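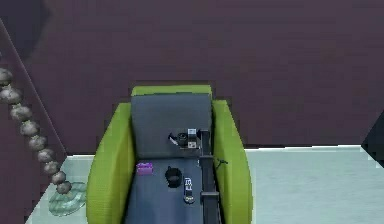

4.2 The Skultilix room package

We came to Skultilix the way a good many small groups probably do, which is to say that we had no room to spare for a real living-room test bed and wanted something we could try before the summer. The package, sold by Mivik on a yearly license, comes with furnished rooms, a simulated arm, and a task script that asks for household items to be picked up from soft furniture. Charmaine Mokoena and Wian Xaba set up the trial in March, and they were kind enough to keep notes on every little snag along the way. We ran 99 episodes in the armchair room and kept 73 of them for the review -- the others were lost to a licensing hiccup that Mivik has since put right.

The seat is where most of the work happens, and we grew rather fond of it as a test. A slim remote lying on a dark cushion is a fair challenge for any detector, and the purple item near it gives the eye something easy to compare against.
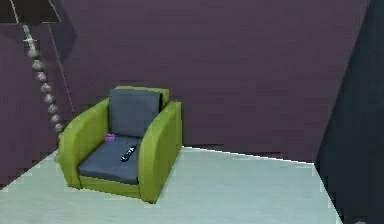

4.3 Camera views and what they are worth

The package lets the buyer record from several viewpoints at once, and we would encourage anyone to look through all of them by hand before training on any. Vesna Petkov did this for us over 3 long afternoons, and her patience saved us a great deal of trouble later on. Some views take in the chair and its surroundings nicely, while others hold very little that a grasp planner could use. 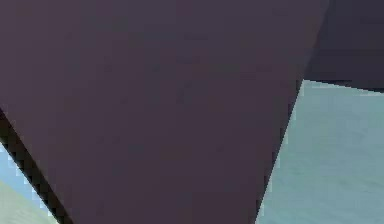

Figure 3. A view from the armchair room in which a broad dark surface covers most of the picture.

We scored such views as uninformative and left them out of the detector results, though we did keep them for the timing runs.
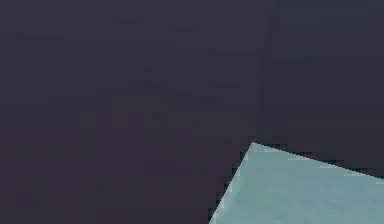 Our scoring rule for views is a simple one, and we hope other reviewers will borrow it. A rater marks whether any item named in the task can be seen, and then whether any furniture can be recognized. A view with only a pale teal corner against dark purple-gray gets a no on both counts, however crisp its edges may be. Lerato Mabuza and Marietjie Baloyi rated the same 64 views separately and then sat down together over the ones where they differed -- a friendly process, and one that led us to reword the second question. Mivik's manual is silent on screening, and we would dearly like to see a page on it in the next release.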